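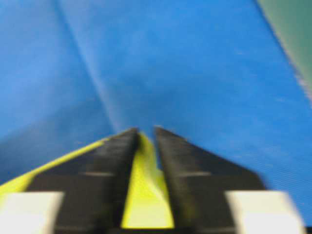
Blue cloth, with the crease

Hello all,

Gopinath Chowdary wrote in April:
> I fold my small towels on a covered table, but the cover
> always gets a ridge in it. Do you iron yours, or only pull
> it flat? And what size of towel do you fold in thirds?

Thank you for the question, Gopinath. I do not iron the cover. I pull it from the corners, first the long side and then the short one, and I smooth it with my palm. A crease like mine will come back after some days – for small towels I do not mind it.

For the towel itself I always begin with it flat, wrong side down, with the top edge pulled straight.
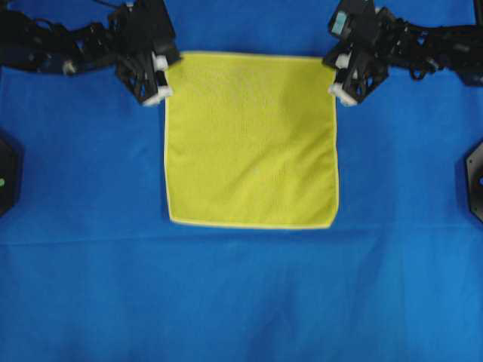
If the top edge is straight, the bottom hem will mostly follow. Then I fold in half, and in half again, so I have 4 layers. Thirds I keep for the bath towels, they are too thick otherwise.

Wafula, you asked also about washing. Microfibre goes separate from cotton, please, and without softener.

Kind regards,
Ľubica Bednárik
Durport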